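Two-Arm Bench Safety Walk, Mikdale floor, 4/29/19
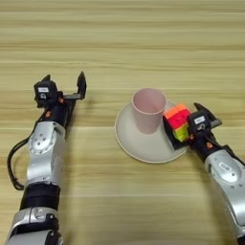
Bench 17: left gripper open, right gripper closed on the cube at the saucer rim.

I did this one with coffee in me, so the comments run long. Sorry in advance to whoever files these at Shearer!

1. Emergency stop within reach of the operator's chair: PASS
I can hit it sitting down. Standing on the far side I have to lean, and I'd like a second button over there before June.

2. Arm covers and screws: PASS
Everything snug with the power off. I went around each cover plate with my own driver.

3. Cables clear of moving joints: COMMENT
The left arm has a black cable that loops out to the side. I want it clipped closer, because my sleeve goes right past there when I reset the table.

4. Tabletop clear of personal stuff: PASS
No phones, no snacks, no badge lanyards. We used to be terrible about this (me included) back when we did the sorting by hand and the table was ours all day long.

5. Grip force setting: PASS
Set to 80 on the Vollaseck panel, same as the sheet. Please don't bump it up when something slips. Call me and I'll come over.

6. Hands out while arms are powered: FAIL
I caught myself doing it! A cup tips, and after years of hand work you just reach in and fix it. We all need the pause button to become the habit, and I think that takes more practice than the one training hour we got.

7. Operator breaks: COMMENT
Here's my big one. My wrists feel great now that I'm not lifting 700 pieces a shift, but watching two arms work is tiring in a whole different way and my eyes are shot by lunch. Can we rotate off the screen more often? The old break schedule was written for lifting.

8. Lockout tags: PASS
Two on the hook, both readable.

9. Incident log up to date: PASS
Last entry is number 247, a pinched glove, no injury. Closed out.

Recheck items 3 and 6 before the Wokora people come through. I'll bring the cable clips.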